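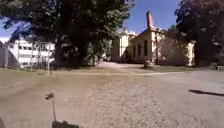

How to set up a staff giving drive at a small company

Wrote this up quick for the other offices because I keep getting the same emails. It covers how we run ours at Drustgate, start to finish. Adjust for your own headcount. Last updated 3/5/26.

Before you start

You need a sponsor with signing power. Not a fan, a signer. At our place that's whoever approves petty cash. Get a yes in writing, even a one line email.

Then check with payroll. If people are going to give straight from their paycheck, payroll has to know before you announce anything. We didn't do that the first year and two people got charged twice. Took until December to sort out.

Step 1. Pick the cause

Ask staff for names. Short form, two questions: which group, and why. Leave it open 5 days. Longer than that and people forget they have it.

Throw out anything that isn't a registered charity. Look each one up, the IRS search page is free. Political groups are out too, don't argue it, just say it's the policy (and make it the policy).

Put the rest to a vote. We ended up with Nanayakkara House, a family support center near the office. Lots of people knew it already and that helped more than any poster.

Step 2. Call them

Before you tell anybody. Ask:

Do they want money, goods or both?
Who do we make the check out to?
Can we use the name and logo?
How do they send receipts?

Small charities often do not want boxes of stuff. They have nowhere to keep it. Believe them.

Step 3. Set a goal you can hit

Ours was $1,111. Odd number, picked on purpose, people remembered it. Work it out from headcount and what came in last time. If there was no last time, go low. You can always raise it half way through.

Step 4. Set up the money

One place for online gifts. One locked box for cash. That's it. Every extra way to pay is another thing to reconcile at the end.

We use Haltance for the online page. Any tool is fine so long as it

-- shows the fee before the person pays
-- emails a receipt on its own
-- lets you download the full list

Cash box gets counted by two people, together, same table, both sign the sheet. Every time. Even if it's nine dollars in quarters.

Step 5. Announce it

Email first, then a printed sheet by the coffee machine. Keep the email under a screen long. Say who the money is for, how to give, when it closes. Put the link at the top, people dont scroll.

Say clearly that giving is optional and that managers won't see who gave. Then make sure managers really can't see. Check the permissions on the spreadsheet, ours was open to the whole building for a morning. 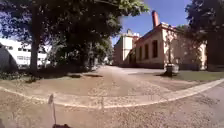

The gravel path and the brick building.

Step 6. Run one or two events

One is plenty. Two if you have help. What's worked for us:

Bake sale -- cheap, easy, label the nuts
Lunchtime walk, pay to join
Raffle -- check your state rules FIRST, some want a license
Used book table

What hasn't: the silent auction. Almost no bids and a lot of leftover candles.

If you're doing a walk, do the route yourself the day before. Time it. Somebody in office shoes should be able to get back inside the lunch hour. Water at the end, a sign-in sheet at the start, a phone number on the sheet. If the route leaves company property ask the insurance person, ours wanted a week's notice.

Step 7. Matching

Ask the company to match. Ask early, with a cap, so they know the worst case. "Will you match dollar for dollar up to our goal" gets an answer. "Would you consider supporting" gets a meeting.

Get the cap in writing and put it in the second email. Gifts pick up after that one.

Step 8. Close out

Close when you said you would. Count, reconcile, have someone who wasn't involved look over teh totals. Send the money within 2 weeks. Get a letter back from the charity and file it with the bank slip and the count sheets.

Then tell people the total. One number, one thank you, who it went to. Don't list donors, even if they say they don't mind.

Save all your emails in a folder for whoever does it next year. Might be you.

Related
Getting payroll giving turned on: what to ask
Raffle or prize draw? Rules to check first
Dristusari book table -- sign-up sheet and price labels
Sample thank you letter (short)
How to ask for a company match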